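# About Urar

Urar refurbishes desktop computers and small servers. We buy retired machines from offices, clinics and school districts, take them apart, test what's inside, and sell them again as complete systems or as parts. We have 56 employees on two floors of a former carpet warehouse.

The company was started by two people who repaired printers. Customers kept asking whether they would also take the old PCs stacked in the hallway. For the first few years it was mostly a pickup service. The repair benches came later, and the parts business after that.

## What we do

About half of our work is desktops. A truckload comes in on pallets and each machine gets a stock label at the dock. Drives are pulled first and go to the wiping room, which is locked and has its own sign-in sheet. The rest of the tower moves on to the benches, where the side panel comes off and the dust is blown out.

Processors are handled separately. We remove them, clean off the old thermal paste, look over the contacts under a magnifier and sort them by model. Boards are checked for bent socket contacts before anything goes back in. A board with a damaged socket is sold for parts and marked that way in the listing.

In a normal month we take in 4000 machines and ship 3000. The remainder is stripped for memory, power supplies, fans, cables and brackets. Metal cases that can't be reused go to a scrap dealer.

## Our product lines

- **Kadus**: complete desktop towers, tested and cleaned, with a one-year warranty
- **Nava**: small servers for offices that keep their files in-house
- **Flultberg**: loose parts, including processors, memory modules and power supplies

The Flultberg list currently has 740 part numbers. If you need a drive latch or a card bracket for an older case, write to us even when it isn't listed. Small items are often on the shelf before they're in the catalog.

## How we sell

Most orders come from schools and repair shops. We also sell single machines to walk-in customers at the front counter, which is open from 10 a.m. Bring the model number of your computer if you're shopping for parts. The counter staff can look up which processors fit a board, but they need the board revision too.

## On the benches

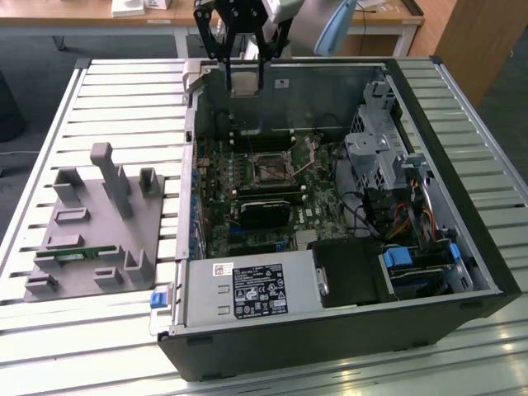 Processor and socket work:
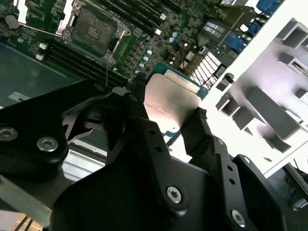

Isauro Zepeda wrote to us in May that he had put a Flultberg processor into a tower he'd been ready to throw out, and that the hardest part was "finding a clean table to do it on." He also asked for the paste to be sold in smaller tubes. We have those at the counter now.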